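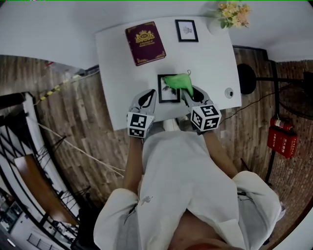 A maroon book, two black picture frames and something green on a white table.

Bus company's phone line learns to hear when callers have had enough

If you have ever sat in your kitchen with the phone on speaker, pressing zero over and over while a cheerful recording thanks you for your patience, you may be glad to hear what the people at Prostance have been up to this spring. The bus company, which runs the regional routes in and out of Guérin, has started using software that listens to the sound of a caller's voice and tries to work out whether that caller is getting upset. When it thinks so, it stops offering menus and puts the call through to a person.

The software is called Tosby, and it comes from a small firm by the name of Prutier, which has been tinkering with voices and feelings for nine years now, mostly without much fuss. It went live on the Prostance line in April, on weekday mornings only to begin with, and the company says it will stay on through the summer while everybody gets used to it.

Orvokki Nieminen, who looks after customer service at Prostance and has answered a fair number of those phones herself over the years, said the idea came out of a winter that she would not care to repeat. There were cancelled runs, there were detours around the bridge work, and there were an awful lot of people standing at cold stops with a phone in their mitten.

"They'd get to us already worn out," she said. "They'd been asked to say their route number four times, and by the time I said good morning they were ready to cry or to shout, and I didn't blame them one bit. I kept thinking, surely the machine can hear what I can hear."

So that is more or less the question she put to Prutier, and after a good deal of back and forth (and, by her account, a great many muffins) the answer was a careful yes.

Tosby pays no attention to the words themselves. It follows pitch, speed, loudness and the length of the pauses, and compares the way a person sounds at the start of a call with the way the same person sounds a little later on. Someone who is naturally loud is not marked down as angry for being loud, and a slow talker is left to talk slowly. It is the change that counts, said Naveed Cheema, the engineer who built most of it.

"My father sounds furious when he orders a sandwich," Cheema said. "He's a lovely man and he's having a lovely time. If you measured him against everybody else you'd send for help. Measured against himself, he's fine."

To teach the system what a change sounds like, the firm asked 28 paid speakers to spend an afternoon making pretend calls, first calmly and then after a run of small annoyances that had been set up for them. Among these were a wrong balance, a dropped line and a recording that misheard the name of their street. The speakers knew what they were in for, Cheema added, and were given a nice lunch.

During the first stretch on the Prostance line, Tosby moved 49 calls out of the menu and over to staff. Nieminen and her team listened along and agreed with it in 30 of those cases. In the others the caller was walking uphill, or had a toddler on one arm, or was simply calling from beside a running engine, which seems to throw the software off more than anything else.

That is a good way short of perfect, and Nieminen is cheerful in saying so. As she sees it, a caller who was quite content and got a real person anyway has not come to much harm, and one gentleman was so pleased about it that he stayed on to chat about the old Number 9 route, which he misses.
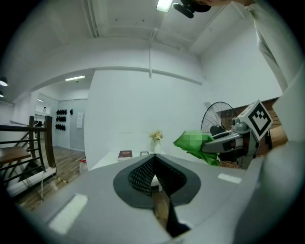
Questions about privacy

Not everyone is at ease with the notion of a bus company keeping an ear out for feelings. Asif Kiani, who rides in to Guérin most mornings and speaks for a riders' group there, said he had no quarrel with shorter waits but would like to know a good deal more about what happens to the recordings, and who gets to hear them afterward.

"I'm fine with it noticing that I'm cross," Kiani said. "I'd just rather it forgot about it by supper. I don't want to be in a file somewhere as the cross man from the 7:40."

Prutier says the measurements are thrown out when the call ends and that no score is attached to a name or a phone number. Aqeel Zaidi, who handles the firm's agreements with its customers, said the contract with Prostance also rules out using the software on the company's own staff. The drivers and phone clerks had asked for that in writing, and he thought they were quite right to ask.

Callers now hear a short notice at the start, and they can turn the feature off by pressing two. Kiani's group had wanted it the other way around, with riders choosing to switch it on, and the two sides are still talking about that over coffee.

What comes next

The line will be covered in the afternoons as well once the extra staff have been trained, and Cheema is working on the trouble with engine noise. Sugeng Ginting, who drives the late run and has lent his bus for the job, has been letting him sit up near the front during layovers with a phone and a notebook, grumbling out loud at different volumes.

"He's not very convincing," Ginting said. "I've had real passengers do it much better. But he's improving, and he always says thank you when he gets off."

Riders who would like to share their thoughts on the new phone line can leave a note with any driver or at the ticket window in the Guérin terminal, where Nieminen says she reads every one of them herself, usually with her lunch.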